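4. The bed in the daytime

4.1 Where the washing goes

We came to the bed by accident. Our project began as a study of ironing, and for the first few weeks of diary-keeping we were quite sure that was what we would be writing about. The 60 households who kept diaries for us in Pevley were asked to note down each time they handled clean clothes or linen at home, where they were standing or sitting when they did it, and what else was going on in the house. They were generous with their time and, in many cases, a good deal more generous with detail than the printed form allowed for (several people stapled in extra pages, and one returned hers in a shoebox). By June we had 1683 entries that could be read and placed in a room, and 1010 of those named a bed.

That number took us by surprise, though perhaps it shouldn't have. Anyone who has grown up in a small house knows that the bed is the largest flat surface in it, and that between breakfast and bedtime it is usually free. Yet the writing on housework that we had leaned on in planning the study has very little to say about it. Laundries get a great deal of attention, and so do kitchens. The bedroom, when it turns up at all, turns up as a place of rest or privacy, and the work carried out there in the middle of the day slips past. We include our own first diary form in this complaint. It offered boxes for laundry, kitchen, living room, outdoors and "other", and it was the swelling of "other" that sent us back to the pages to see what people had written in the margin.

What they had written, over and over, was some version of "on the bed". Washing was brought in and put on the bed. Shirts were buttoned on the bed. School jumpers were checked for name tags on the bed, and a remarkable number of socks were left there to be dealt with by someone else.

4.2 Making the bed first

One habit came up so steadily in the follow-up interviews that we think it deserves a little room of its own. Before clean clothes are put down, the bed is made. It need not be made well. People spoke of "pulling it up" or "giving it a smooth", and one grandmother, with some pride, of doing the top half only. The point is that the sheet or quilt has to be flat and has to be understood as clean, and there were firm opinions on what made it so. A bed that had been slept in but pulled up counted as clean enough for towels in most houses. For baby clothes it often did not, and a fresh towel or a spare sheet would be spread over the top.

Nabil Salameh, who carried out the greater part of the interviews, noticed that people would often smooth an imaginary sheet on the kitchen table while they talked about this. We had not asked them to show us anything. It seems to us that the gesture is part of how the job is remembered, and it may explain why so many diaries mention making the bed as an ordinary first step in folding, while hardly any list it as a chore in its own right. When we asked one man why he had not recorded it, he looked at us kindly and said that it would be like writing down that he had opened the door before going through it.

There is a practical side as well. A flat bed sits at a poor height for most adults, and sore backs were a regular theme. People dealt with this by kneeling, by sitting on the far side with one leg tucked under, or by working along the near edge only and pushing finished piles towards the pillows. The last of these was by far the favourite way among people living alone. Couples who folded together nearly always stood on opposite sides, and a few told us, laughing, that it was the only conversation they were sure of having that day. We would not want to make too much of this, but we would not want to leave it out either.

4.3 Sorting by feel

We turn now to what happens once the washing is down. The advice books we read for Section 2 nearly all recommend sorting by owner or by room, and we had rather expected to find that. Some households do it. More commonly, though, the first sort was by kind of cloth, and it was done quickly, with the hands, before anything was folded. Heavy things went to one side. Towels, which are forgiving, were folded early to get them out of the way. Thin or slippery things were left until last, and they were the ones people talked about with the most feeling.

Fathima Kumarasinghe has suggested calling these the "waiting" pieces, and we have kept her word for it because we could not think of a better one. A waiting piece is a scarf, a blouse, a lining, a length of something sheer, anything that will not hold a crease where it is wanted and readily takes one where it is not. It lies crumpled on top of the covers while the solid things are stacked. Several people said they disliked folding such pieces and would hang them if they had the hangers. Others had small private methods, such as rolling them around a hand, or folding them inside a pillowcase, or laying them over a T-shirt so that the two could be folded as one. We were taught the pillowcase method by a retired dressmaker from the Ekano side of town and can report that it works very nicely.

It is worth saying something here about pattern, as it bears on how waiting pieces are found again. Bed linen in our households was quite often striped or checked, and the lighter clothes were quite often floral, and people spoke of the one showing up well against the other. Figure 4 gives the general idea of the two kinds of print together. Where sheet and garment were both floral, or both plain and pale, small items were said to go missing on the bed for a whole day and to be discovered, warm and rumpled, by whoever got in first that night.

Figure 4. Light pink floral fabric, crumpled, on a striped sheet at the near edge of a bed.
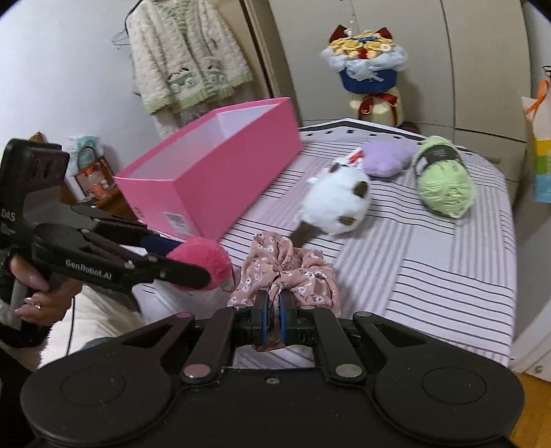
Being lost on the bed was in fact one of the more common troubles recorded, and it tended to be told as a funny story about another member of the household. Being left on the bed was a different matter altogether. By late afternoon, in many of the diaries, the piles have become a problem to be solved. Children want to lie down, a shift worker is due home, the cat has settled on the towels. What happens next varies a great deal. In some houses there is a real effort to put everything away before tea. In others the piles are lifted in one armful onto a chair, where they stay until morning and are then lifted back. We came to think of the chair as a sort of night shift for the laundry, and it had a settled place in the day of a good many perfectly tidy people.

We asked whether the chair was felt to be a failure. Answers were mixed, and they seemed to follow the generation of the speaker more closely than the size of the house. Older participants were inclined to apologise for it. Younger ones mostly shrugged, and one young father in Ghanem Street told us that he had bought his chair for exactly that purpose and had never once sat in it.

4.4 Some limits

Our diaries came from a single town, and from people who were willing to write in them, so there is surely a lean towards those who find this sort of thing worth noticing. The follow-up interviews were held in daytime hours, and we suspect that we have too few people who fold at night. Bedrooms are also private, and we took the view from the start that we would go no further into them than we were invited. A few households preferred to talk only in the kitchen, and we were very glad of the tea.

We should mention too that the move to smaller dwellings in the Pladometti estate, built after 2000, may be changing things. Several bedrooms there have room to walk on one side of the bed only, and the people who live in them described folding across their knees on the floor, or on the lid of the washing machine, or on the ironing board left standing for the week. Their diaries still say "on the bed" more often than anything else, but there is a note of elbows and corners in them which we did not find in the older streets, and we return to it in Section 5 when we come to cupboards and the tops of wardrobes.

Contact: Household Textiles Study, Pevley | © the authors | Last updated 03/03/2024 | Back to top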